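首页 > 装帧工具 > 压书机与压板 > Plerkeck 双丝杆台式压书机

Plerkeck 双丝杆台式压书机(A4 幅面)
出品:Flandatik 装帧工具
售价:489 元
库存状态:有货,下一批十一月到
颜色:木头的颜色

加入购物车 收藏 分享给一个你觉得书太多的人

商品介绍

压书机是一种让你花钱买来等待的工具。它没有电源,没有指示灯,拧紧之后剩下的全部功能就是待在那里,比你更有耐心。我们做这一行的,早就接受了这个事实,也希望你在付款之前接受。

Plerkeck 是我们目录里卖得最稳的一台:两块榉木压板,两根钢丝杆,两只铸铁手轮,一对底脚。压板长 313 毫米,A4 的书芯竖着放进去,两头还各余下一点,够你把没对齐的地方再推一推。很多同类产品的压板刚好做到 A4 的长度,图纸上很漂亮,真放书进去,封面的飘口就露在外面,等书干了,飘口翘起来,像一只对谁都有意见的耳朵。

压板厚 34 毫米。这个数字在店里吵过一阵。做薄一点可以省木料,也省运费,可薄板在两根丝杆之间会往外鼓,两端压得死死的,中间反而松,而书最需要压力的地方偏偏就是中间。我们试过在薄板背面加一根筋,有用,只是看起来像一块案板在做理疗。后来还是回到厚板,整机重量也就到了 7 公斤。放在桌上不会被猫推走,大多数猫。

适合谁

手工做本子的人,修旧书的人,给孩子装订了一学期作业然后发现自己上瘾的人。也适合学校的手工教室,前提是有人愿意反复解释手轮不是方向盘。

不太适合:打算同时压很多本厚书的人,请看我们的落地式大压机;想拿来压豆腐的人,我们收到过询问,榉木会吸味,豆腐也会。压花倒是可以,垫好吸水纸就行,只是花的颜色会变成什么样,那是花的事情。

规格

型号:Plerkeck 双丝杆台式
压板:榉木实木,313 × 220 毫米,厚 34 毫米
最大开口:120 毫米
丝杆:钢制梯形螺纹,两根
手轮:铸铁,黑色涂层
底脚:榉木,可拆
表面处理:压板外侧上硬蜡油,内侧不上漆
重量:7 公斤
包装内含:主机、底脚一对、螺钉、内六角扳手一把、护蜡一小罐、说明书一份
不含:书

关于内侧不上漆

每个月都有人写信说,压板里面好像忘了刷油。没有忘。书芯里的胶会往外放水汽,压板内侧光木头,能吸掉一点;上了漆的板子一滴不收,水汽全闷在书里,过几天你会在衬页上看到一片波浪,形状每次都不一样,可惜没有人收藏这个。光木头的代价是怕胶。所以无论压什么,两边都请垫一层离型纸或者蜡纸。垫了就没事,不垫,你的书会和压板建立一种长期关系。

真粘上了也别拿刀撬。用湿布敷一会儿,等淀粉糊或动物胶软了再慢慢推开。白乳胶干透以后敷水用处不大,只能用细砂纸顺着木纹磨掉。磨的时候把砂纸包在一块平木头上,手指直接按着磨会磨出一个坑,坑会印在以后每一本书的封面上,作为你的私人商标。

装机

底脚先装。把压机翻过来,手轮朝上,两只底脚对准下压板上的孔,用附带的扳手拧螺钉。拧到不晃就停,榉木虽硬,也经不起有人把一整天的情绪用在一颗螺钉上。

翻正之后,把两只手轮各转几圈,让上压板升到一半的高度,再看它和下压板是不是平行。不平行是正常的,运输途中总有一边多转了一点。把上压板降到底,让两块板贴住,两边手轮都松到刚好不吃力,这就是你的零位。以后每次左右轮流转,每次转半圈,它就会一直保持平行。图省事先把左边一口气拧到底的,书脊会变成一个斜坡,这种斜坡我们见过很多,作者一般称之为手工感。

丝杆出厂时涂过护蜡,摸上去有点滞,转几次就顺了。不要加机油。机油会顺着螺纹往下走,走到压板,再走到纸上,然后你就得到一张半透明的纸,适合描图。

拧多紧

说明书第一版写的是“适度拧紧”。我们后来觉得这四个字跟没写一样,就像菜谱里的“盐少许”,写的人心里有数,看的人心里有气。第二版改成下面这几条,按活儿来分。

刚配好页、还没锁线的书帖:拧到手轮用两根手指转不动为止,过一夜。书帖压实以后再锁线,线不会松,书也薄一些。

上胶衬脊:轻压。书脊露在压板外面几毫米,板子夹住书芯,让它不散开就够了。这时候压太狠,胶会从书帖之间挤进去,翻开第一页时会听到一声脆响,那是你和读者之间的第一次不愉快。

贴好衬页、合上封面以后:先重压一小会儿,拿出来换掉潮了的吸水纸,再中等力度压到第二天。中间换纸这一步最多人省略,书会翘大半是因为它。

皮面书:皮怕死压,花纹会被压平。两面垫毛毡,力度减一半,时间加一倍。要是你买的皮料很贵,力度再减一点,主要是为了心跳。

机布和布面:随意一些,但布面上不能有线头,压完以后线头会留下一个凹痕,清楚得像签了名。

不要用加长杆去撬手轮。两只手轮按成年人徒手的力气设计,丝杆承得住,木头承得住,通常先承不住的是桌子。

桌子的事

说到桌子,压机对台面有一点要求:平,稳,别太滑。老式的书桌往往中间凹下去一块,肉眼看不出来,拿一把钢尺立着一靠就露馅了。桌子不平,底脚就只有三个角着地,拧手轮的时候整台机器会跟着你一起转,像在跟不太熟的人跳舞。垫一张薄橡胶垫可以解决大半的问题,剩下一小半要靠换桌子。

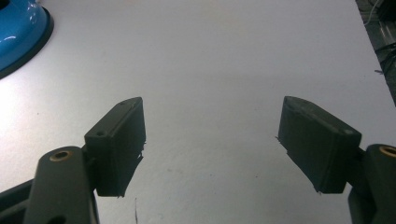 台面还有一个用处是配页。配页之前先擦一遍,再擦一遍,胶渣、纸屑、切下来的细条,都有本事钻进两张衬页当中,然后在压机里被郑重地压成永久收藏。我们自己的习惯是把上胶的地方和压书的地方分开,中间隔一块谁也不许放杯子的区域。这条规矩执行得怎么样,看我们样书架上那本带咖啡圈的就知道了。

如果你住的地方只有一张桌子,吃饭和做书都在上面,也完全能行。压机竖着放占不了多少地方,拧紧以后可以连机带书挪到柜顶或者地上,第二天再搬回来。底脚下面的边我们倒了圆角,不会刮家具。有位顾客把它摆在餐桌一头压了一个星期,客人来了都以为是做奶酪的,还问什么时候能吃。

纸和丝缕

再好的压机也救不了丝缕方向弄错的书。纸有丝缕,卡板有丝缕,布也有,它们吸了胶里的水都会胀,胀的方向和丝缕垂直。所有材料的丝缕都要和书脊平行,这是装帧里少数没有争议的规矩,剩下的都有争议,包括该不该用白乳胶、该不该听音乐、骨刀要不要泡油。

判断丝缕最省料的办法:把纸轻轻对弯,不要折下去,横着弯一次,竖着弯一次,哪边软,丝缕就和哪边的弯曲线平行。卡板也这样试,拿两只手掌压一压。撕纸也能看出来,顺丝撕出来的边直,逆丝撕出来的边像海岸线。不过撕之前请确认那张纸你还有第二张。

丝缕错了的书在压机里看着很正常,平平整整,态度良好。拿出来放到桌上,过一顿饭的工夫,封面开始往上卷。再压回去,再拿出来,再卷。有人这样来回了一个月,最后写信问我们压机是不是没劲。压机有劲,纸比它更有劲。

我们店里配套卖 Huỳnh 手工纸,尺寸裁成两种,一种长边顺丝,一种短边顺丝,包装上印着箭头。箭头指的就是丝缕方向,和“此面向上”没有关系。Huỳnh 的纸偏软,吸水快,做衬页很舒服,刷胶时动作要快,刷完放下刷子就贴,中途去回消息的话,回来以后它就不再听你的了。

胶

Plerkeck 不挑胶。常用的几种我们都拿它试过,下面是一点个人偏见。

小麦淀粉糊:慢,可逆,对修书的人来说是首选。缺点是要煮,而且煮不好会有疙瘩,疙瘩在纸下面摸起来像一粒没睡醒的米。过一遍细筛就好。

白乳胶:快,结实,后悔也快。适合新书和本子。加一点水再用,稠的时候拉不开,边上会起棱。

混合胶:淀粉糊和白乳胶掺着用,干得比前者快,比后者好推。比例人人不同,每个人都认为自己的比例得自真传。

Custov 骨胶粒:传统的热胶,要隔水化开。书脊上一刷就有黏性,凉下来立刻定住,做圆脊很方便。气味嘛,第一次用的人会去检查冰箱。请开窗。化过的胶当天用完,反复加热的胶越来越没力,颜色倒是越来越深,看上去很有资历。

不管哪一种,书脊先刷一层薄的,等它吃进去,再刷第二层。厚厚一层一次刷完,外面干了里面还软着,压一夜也没用。

保养

每用一阵,把丝杆擦干净,抹一点附带的护蜡。蜡用完了可以拿普通的无色蜂蜡,蜡烛头也行,香味的就算了,除非你希望丝杆闻起来像薰衣草。

不用的时候,把压板松开一条缝,不要合死。长期合着,木头受潮以后两块板会互相较劲,谁也不让谁。最好里面夹一张吸水纸。

别放在暖气边上,也别放在正对着空调的地方。木头和人一样,受得了冷,受得了热,受不了忽冷忽热。榉木尤其记仇,干得太快会在端头裂一条细纹,细纹不影响使用,只影响你看它的心情。

压板如果发生轻微翘曲,先别刨。把凹的那一面朝上,盖一块拧干的湿布放一晚,多半能回来一些。还不行就寄给我们,来回运费你出一半,我们出一半,这样双方都有动力把它一次弄好。

手轮掉漆属于正常磨损。有人专门把漆磨掉,说这样看着像老货。我们没有意见,只提醒一句,铸铁见了汗会锈,磨掉以后记得上蜡。

设计的来历

这台压机是 Oliwia Rutkowska 画的。她以前修教堂里的木器,后来改行修书,理由是书比较轻。第一台样机用的是木丝杆,好看,声音也好,拧起来有一种船要出海的吱呀声。可惜冬天转不动,夏天又太松,到了梅雨季,干脆和螺母长在了一起,我们是用锯子把那本书救出来的。那本书现在还在店里,书况比样机好。

换成钢丝杆以后,她又嫌手轮太冷。我们给手轮包过皮,包过软木,还包过一种据说很亲肤的硅胶,结果都沾胶,沾了就洗不掉。最后回到铸铁加涂层,她的意见是冬天戴手套。

为什么用两根丝杆、不用一根居中的大丝杆,是我们被问得最多的设计问题。单丝杆的压机力气大,压力集中,一拧就下来,看着痛快。可是它上面要有横梁,横梁要有立柱,整台机器就得做得又高又重,最后重到你不愿意搬,于是它变成一件上面摆着绿植的家具。双丝杆矮,轻,书脊可以从侧面伸出来,上胶和贴纱布都不用取书。代价是要左右轮流拧。我们认为这代价可以接受,顺便还能练出一点节奏感。

配件(另购)

抛光压板一对:夹在书和木板之间,用于需要光面的布面精装。四角磨圆,手感凉,夏天有人拿来贴脸。

带铜边夹板一对:压书沟用。铜边卡进封面和书脊之间的那条沟,沟就清清楚楚。没有这对板子也能压,用两根毛衣针,粗细合适的话效果惊人,我们作为卖夹板的其实不太想说这件事。

吸水纸:和压板同样大小,可以反复晾干再用。用到发黄就换掉。

羊毛毡垫:给皮面书用。也给怕吵的人用,垫在底脚下面,半夜拧手轮邻居听不见。

Huỳnh 衬页纸:长边顺丝、短边顺丝两种,下单前请想清楚,想不清楚的话各来一包。

Custov 骨胶粒:袋装,封口后放阴凉处,别和宠物零食放在同一个柜子里。

Flandatik 帆布罩:防灰。罩上以后像一只小型的鸟笼,不止一位顾客的长辈问过里面养的什么。

买家留言

“压板比我想的厚,很放心。手轮第一次转有点涩,抹了蜡就好了。唯一的问题是我先生拿它压了一条裤子,裤线非常好,现在他每周都要借。”

“买来修奶奶留下的菜谱。那本菜谱被油浸过,被水泡过,还被一只锅底烫过,压了三回,总算能合上。里面红烧肉那一页还是粘着的,我打算就让它粘着,反正我会背。”

“给三颗星,因为说明书上写的‘不含书’让我觉得被冒犯了。机器没有问题。”

“两年里做了不少本子,丝杆没有晃。内侧的木头被我粘过一次,按店家说的用湿布敷,救回来了。后来又粘了一次,是白乳胶,这回没那么幸运,磨了一下午。”

“对我这样手劲小的人来说,徒手能拧到够紧,不需要工具。希望出一个更小的,做掌上本用这个有点像用浴缸洗一只杯子。”

店家回复:小号在画了。Oliwia 说快了,她上次这样说的时候,窗外的树还没有叶子。

常见情况

书压出来一头厚一头薄。先看压板平不平行,再看书放得正不正。书要放在两根丝杆正中间,偏向哪边,哪边就吃力多。薄的书尤其明显。

封面上有方形的印子。通常是吸水纸比封面小,纸边印上去了。换成比书大一圈的。

衬页起皱。胶刷得太湿,或者换纸换得太晚,或者两样都有。趁还潮的时候重新展平再压,有救。干透以后就把它当作这本书的性格。

上压板放下去会自己往一边歪。有一边螺母里进了纸屑。把丝杆转出来,用旧牙刷刷一刷,再装回去。牙刷用完就别放回浴室了。

书拿出来还是翘。看丝缕。真的,先看丝缕。再看封面内外是不是只贴了一面,外面一层布,里面什么都没有,布一干就把卡板往外拉。里面补贴一层衬纸,两边力气一样大,它就老实了。

压机有响声。拧紧时木头会咯的一声,这是底脚吃上力了。如果是连续的吱吱声,丝杆缺蜡。如果半夜没人碰它它也响,那是木头在适应你家的湿度,头一个月会有几次,之后就安静了。

配送与退换

主机单独装箱,箱内是纸浆托,没有泡沫粒。以前用过泡沫粒,顾客隔了很久还在键盘里找到它们,我们也不好意思再提。

箱子不轻,签收时请从底下抱,不要提打包带。打包带是用来捆箱子的,它没有答应过别的事。

未使用过的机器可以退。判断标准很简单:压板内侧没有胶。有一点铅笔印没关系,有一整张衬页就比较难解释了。配件里的胶粒和纸,拆封以后不退。

丝杆和螺母终身可换,拍清楚坏的位置发给我们即可。压板两年之内因为木料本身开裂的,换新;因为放在散热片上烤裂的,我们会寄去一份第四次修订的说明书,保养那一节用粗体字。

学校和工作室一次订购多台,请先来信,我们要看木料够不够。榉木料进来之后要在架子上放很久才能下锯,催它没有用,我们每年都有人试。

看过此商品的人还看了

Flandatik 锁线架(可折叠)
骨刀,三种弧度
Custov 熬胶双层锅
切书刨,附备用刀片
Huỳnh 染色书口纸样册

联系店家 返回顶部 订阅上新通知(一年发不了几封)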